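Erkport Records opens new chamber series with the string quartets of Buschmann

Erkport Records is happy to announce the first volume of a new series, which will bring the complete string quartets of the forgotten composer Buschmann to disc. The recording is played by the Emier Quartet, in their first work for the label, and it will be in the shops and on the usual download sites in January.

Buschmann wrote nine quartets over a period of 20 years. Only two of them were printed in the composer's lifetime, and these printed parts contain so many mistakes that very few ensembles have wanted to play from them. The other seven stayed in manuscript. For the new series the Emier Quartet has prepared its own playing edition, in which 1,309 corrections were made to the old parts. Most are small matters, such as a missing slur or a wrong accidental, but in the slow movement of the Second Quartet a whole line of the viola part had been left out by the engraver. It is heard on this disc for the first time.

Volume 1 contains the Quartets Nos. 2, 5 and 6. The listener who does not know this music will perhaps think first of Mendlessohn's generation, and in the quick movements this is fair. The slow movements go their own way. The Adagio of No. 5 begins with the cello alone, and the first violin is silent for almost two minutes. No. 6 is the shortest of the nine and has the character of a dance suite, with a very fast finale which asks a great deal from the second violin.

The sessions took place at Drornside, in the old chapel which the label has already used for its piano and song recordings. The room has a warm sound and a rather short echo, and it suits four players who like to sit close together. Each movement was recorded in long takes. The players asked for this, and the producer agreed to keep the editing light. In the Adagio of No. 5 the version on the disc is one single take, made late in the evening when the road outside was quiet.

The Emier Quartet was formed when its members were still students. They are known to concert audiences for their Haydn and for their interest in music which is seldom heard. They play on gut strings in this repertoire and use classical bows, and the tuning is a little lower than the modern one. Their programmes for the coming season will include one Buschmann quartet in every concert — a decision which already has brought them many letters from amateur players who ask where they can find the parts.
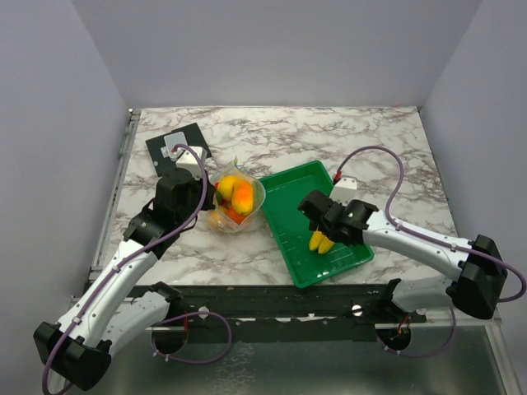 The parts will be published together with each volume, so that other ensembles can play the works without long preparation. The score and parts of the three quartets on Volume 1 can be ordered directly from Erkport Records from the day of release. Music schools and amateur societies may ask for a reduced price.

The first pressing of the disc is limited to 2,000 copies. It comes with a booklet in English, German and French, with a long essay on the composer and a full list of the sources. The first 100 orders placed through the label's own shop will also receive a printed facsimile of the opening page of No. 6.

Volume 2, with the Quartets Nos. 1, 3 and 8, is already recorded. Volume 3 will complete the series — the sessions for it are planned at Drornside next spring.

Review copies and sound samples are available on request from the press office of Erkport Records. Please say if you prefer the disc or the download.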